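Werkstattbuch, September, Eintrag 14:20 Uhr

Stand Sortierplatz Obst und Gemüse, Auftrag Drernero. Seit der letzten Eintragung 1286 Griffe gefahren, davon 224 mit Nachgreifen von Hand. Die meisten Nachgriffe bei Gurken und allem, was länglich ist und wegrollt. Prullex-Steuerung läuft seit dem Update ohne Abbruch, die alte Fehlermeldung beim Referenzieren ist weg.

Gespräch mit der Schicht aus Mottram. Bisher stehen dort vier Leute am Band und packen gemischte Kisten. Geplant ist, dass der Arm die Einzelstücke übernimmt und zwei Plätze in die Kontrolle wechseln. Die Leute fragen vor allem, wer nachts zuständig ist, wenn die Anlage hält, und ob die Kontrolle gleich eingruppiert wird wie das Packen. Beides kann ich nicht beantworten, habe es an Zurkbridge weitergegeben. Bitte dort nachhaken, falls bis zum nächsten Termin nichts kommt.

Einwand vom Band, den ich richtig finde: Beim Packen sieht man Druckstellen nebenbei. Wenn der Greifer das Stück nimmt, fasst es keiner mehr an. Die Kontrolle müsste also vor dem Greifen sitzen, im Plan sitzt sie dahinter. Skizze liegt im Ordner, Layout noch nicht geändert.

Taktzahl: Drernero will 1000 Stück pro Schicht als Untergrenze. Mit Zitronen allein kein Thema. Gemischt weiß ich es noch nicht.
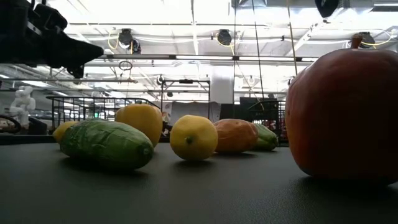 Versuchswerkstatt Greiftechnik / Gruppe Handhabung

Gemischte Reihe auf der dunklen Tischplatte, vom Kürbis bis zur Zitrone. Der Größenunterschied ist das eigentliche Problem, Öffnungsweite für den Kürbis noch offen. Die Zitrone in der Mitte hat Platz nach allen Seiten. Das grüne Stück zwischen der orangen Frucht und dem Kürbis liegt eng, da muss die Anfahrt von oben kommen.

Noch zu tun:
Reihenfolge der Griffe festlegen, große Teile zuletzt
Fingerbeläge tauschen
Einweisung für die Schicht, halber Tag reicht nicht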